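The warranty they really want you to buy

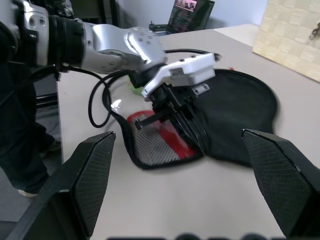

Is an extended warranty on a washing machine worth the money? For most people it isn't, and if you could cover a repair bill out of savings without missing rent, you can probably skip it.

I know that's a boring answer. I've given it to enough relatives by now that I thought I'd write it down once and send them the link.

What set me off this time was my own purchase. Our old washer finally quit in May, full of towels, and I went to the Aasen store in Trandton to get a replacement. I'd already picked a Cudar front loader, $800 before tax, mostly on the grounds that it fit the closet and didn't want to connect to my phone. The picking took me an evening. The buying should have taken ten minutes and took most of an hour, and nearly all of that was the warranty.

The plan is called Wistent Complete Care. It cost $103 and ran for 4 years. The salesman was a nice enough guy and I don't blame him, he has a manager standing behind him. But he told me, with a straight face, that these machines "don't last like they used to." He'd spent the previous quarter of an hour telling me how well built the thing was! I pointed this out and he laughed and went right back to the brochure.

So I asked to read the terms. He didn't have them. He had the brochure, which says "peace of mind" on the front and has a picture of a family who appear to enjoy laundry. The actual terms were on a website, and I stood in the aisle next to the dishwashers and read them on my phone while he rearranged some magnets.

The four years start on the day you buy it. The first of those is already covered by the manufacturer, who comes with the machine for free. So you're paying for three. Door seals, hoses and filters are "consumable" and excluded. Damage from "improper loading" is excluded, and I couldn't find anywhere that said what proper loading was. There's a fee each time a technician comes out. If they decide not to repair, they give you store credit for the "depreciated value," and they're the ones who work out the depreciation.

Take all that out and what's left is the motor, the control board, the pump and the bearings. Those do fail. I'm not pretending they don't. But the person selling the plan has a much better idea of how often than I do, and they've set the price so that they come out ahead. They have to pay the repair people, the call center, the store's cut and the brochure family, and then make a profit. That money comes from somewhere.

My cousin Hashini Talukder disagrees with me on this, loudly, at every family dinner where it comes up. She bought a plan on her dryer and the board died at 14 months, two months after the manufacturer's coverage ended. New board, no argument, done within the week. She thinks I'm cheap. Fine, I am cheap, and she did come out ahead on the dryer. She also bought plans on the TV, the fridge, a blender (a blender!) and two laptops, and as far as I know hasn't used any of them. When I ask what the whole lot cost she changes the subject to my car.

That's my problem with warranty stories in general. People who get a big repair paid for tell everybody. People who paid and never called have no story to tell. You hear about Hashini's dryer and you don't hear about her blender.

I did ask somebody who fixes these things for a living. Evaristo Zamudio did the repairs on our old machine and I called him to say thanks and goodbye, more or less. His view was that it depends on who shows up. Some plans use decent local people and pay them properly, and others pay so little that the job goes to whoever will take it, and you wait. He wouldn't tell me which was which. He did say that half the calls he gets for "broken" washers are a clogged drain filter, and you can guess which list the filter is on.

There are a few cases where I'd go easier on the idea. If an $800 surprise would put you in real trouble, then paying extra to avoid it may be reasonable, though I'd still read the exclusions first. If you run the machine all day, say you wash for a rental or you've got a houseful of kids, check whether that even counts as normal use. And some credit cards add time to the manufacturer's warranty without charging you. Mine used to and then quietly stopped, so look it up before you count on it.

I'd also be wary of the "you can decide later" phone calls. I said no in the store and have had three since. The last caller told me my coverage was "about to lapse," and I asked what coverage, and she said the coverage I was eligible for. I don't think you can lapse from something you never had. The price had dropped by then too, which tells you something about the first price.

What I did instead is dull. I put the $103 in the savings account we use for house stuff, and I'll add a bit every month until there's enough for a decent repair. If the washer dies in its second year I'll be annoyed and Hashini will be unbearable. If it doesn't, the money's still ours, and it will pay for a water heater or whatever goes next.

I could be wrong about this particular machine. It makes a clicking noise at the start of the spin that I don't love, and the manual says clicking is normal, and manuals say everything is normal. It's under the manufacturer's warranty until next May, so I've written that on a piece of tape inside the closet door, with their phone number. The receipt is in the folder with the paint colors. If the clicking gets worse I'm calling in April.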